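Setting the Table From Two Viewpoints

A bimanual system at Kadirgate sorts tableware onto a serving tray: a plate, a bowl, a spoon, chopsticks. The method, developed with Tanabe, trains one policy on 600 demonstrations and feeds it both overhead and wrist views. Glossy white glaze is the difficult part. Depth estimates fail where the surface reflects a lamp, and a white rim against another white rim offers little contrast.
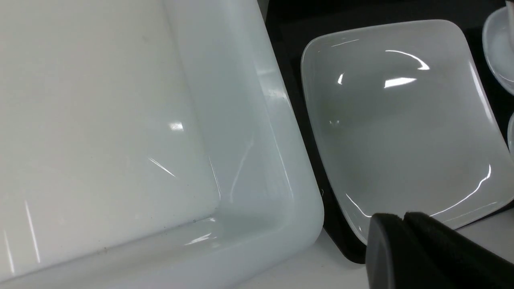

White dishes on a black surface, seen from the wrist camera.

Placement is a separate problem. The policy predicts a target pose relative to the tray edges, with no fiducial markers.
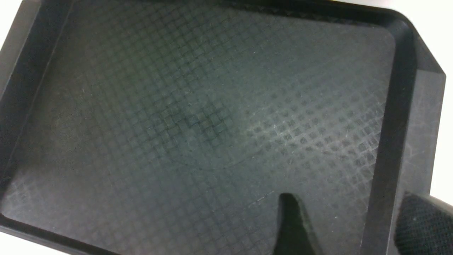
Texture helps here. A repeating pattern gives the encoder dense features, but it also produces false matches one cell apart. The Prelonov module resolves these by tracking 2 corners of the rim across 3 consecutive frames.

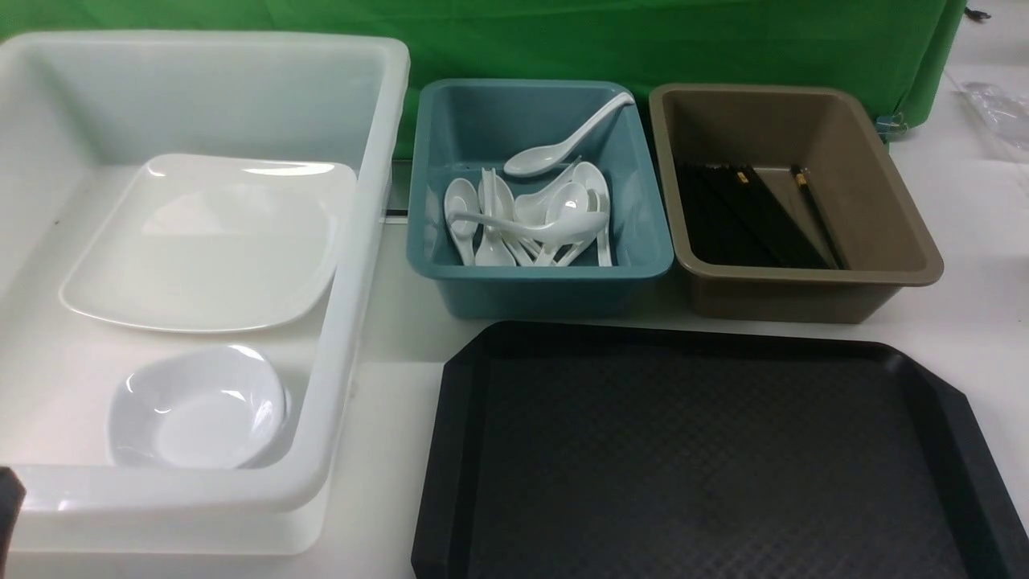
Bins of tableware behind the black serving tray, head view.

Spoons remain the weak point. In a jumbled bin, handles cross and the grasp planner, Gameo, often ranks a buried spoon first. Since June the planner has scored occlusion before grasp width.

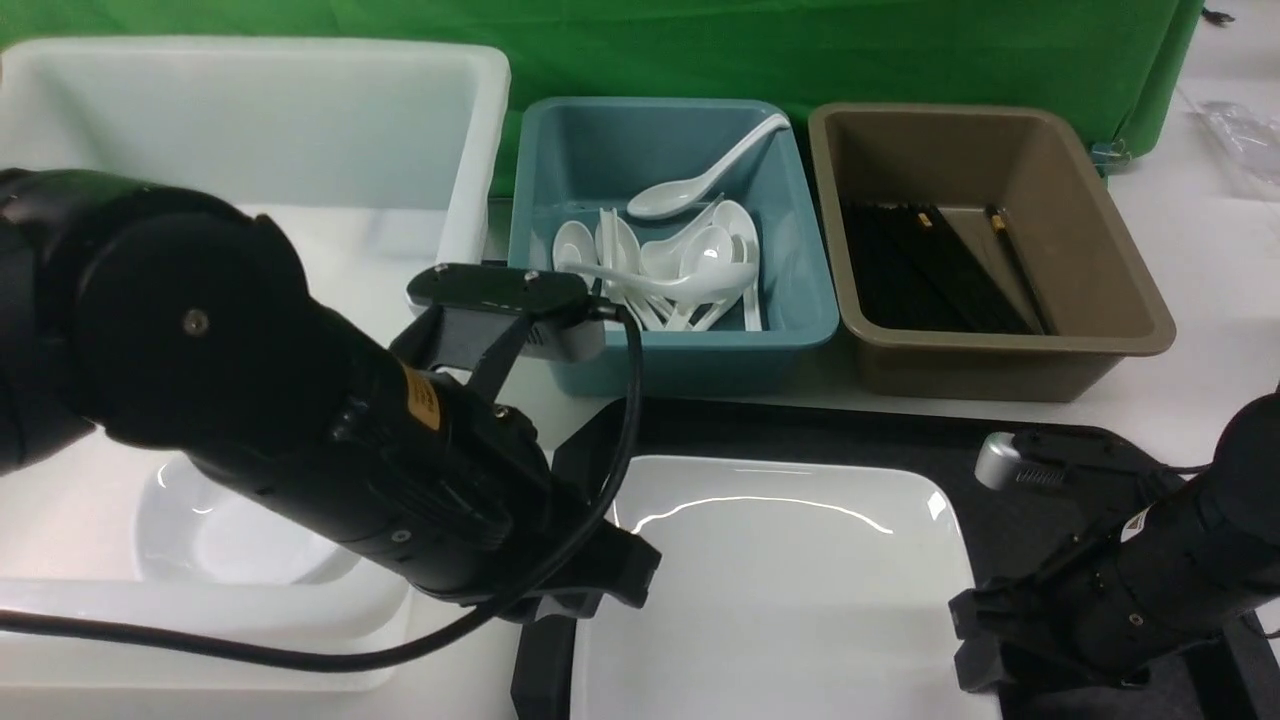

Both arms share a workspace, so each trajectory is checked against the other at every control step. If the paths conflict, the arm closer to its goal proceeds and the second holds position. Tests with patterned plates are next.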